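Bolley Shared Workshop > Evening courses > Robot build > Handout 4

Filed under: Course notes, Robots, Picking

Handout 4: bins, clamps and getting the hand to the bottom

Right, last time we got as far as bolting the hand on and everybody wanted to go straight to picking things up. I did too! But before that we need somewhere to pick from, and it has to stay put, so this one is mostly carpentry and cable (sorry, Prasetyo Setiawan, I know you came for the software).

The bench first. Ours is plain wood, and a wooden top gives a bit when you lean on it, more than you'd think. So do all your leaning before you measure anything. Set the bins where you want them, walk round the arm, make sure you can still get to the stop button without reaching across, and only then put the clamps on. I like bar clamps for this, whatever is hanging on the wall will do. Tighten them by hand, have a cup of tea, tighten them again. If a bin creeps by 3 mm in an evening your heights are still fine but your sideways positions are rubbish, and you'll spend an hour blaming the code, as I did back in August.

About the bins. Grey, sloping sides, one behind the other. The slope is handy for us as things tend to slide back towards the floor of the bin when the hand nudges them, but it also means the opening is wider than the bottom. Please don't teach your limits from the rim! Nadhirah did the sums on this and her sheet is pinned up by the Strobel cupboard. Short version: measure the floor, take off the width of the hand with the fingers open, and what's left is where you're allowed to go.

Then the cables, which is the bit I nag about. The arm doesn't care how its wrist is turned but the cables do. Leave a proper loop at the wrist, tie the bundle together there, and turn the wrist slowly to both ends of its travel while a second person watches the loop. Lieven Van Beek calls this "walking the dog" and now we all do. Look for three things going wrong: the loop pulling flat, the loop catching a finger, or a connector getting leaned on. If any of those happens, stop, untie, give it more slack, start over. Cut a cable tie with snips and never a knife, we've been through that.

Things to pick. Start with a mixture, soft and hard. Soft toys are lovely for beginners because they forgive a bad grip, and a plastic cup is horrid because it rolls, so have both. Don't lay them out neatly. Tip them in and leave them how they land.

To do before next time:

- clamp up and mark round the feet of the bins in pencil
- teach a safe height above the bin and call it HOVER (Thandeka's file expects that name, in capitals)
- from HOVER go straight down at the slowest speed, hand on the stop, until a finger is just short of the floor
- write down that height, take it away from HOVER, and bring me the number
- do the whole lot again with the wrist turned a quarter, and see if your cables still like you

Groups are 4 to a bench, so take turns on the stop button. Anyone who missed the last session, the spare copies of handout 3 are in the Ornness folder, second shelf. And if your number comes out negative, swap your subtraction round before you ring me!

Bolley Shared Workshop, evening courses | Questions to Thandeka Motaung at the front desk | Back to top

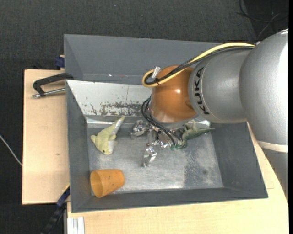

The KUKA arm with its hand down in the front bin, between the soft toy and the green reptile.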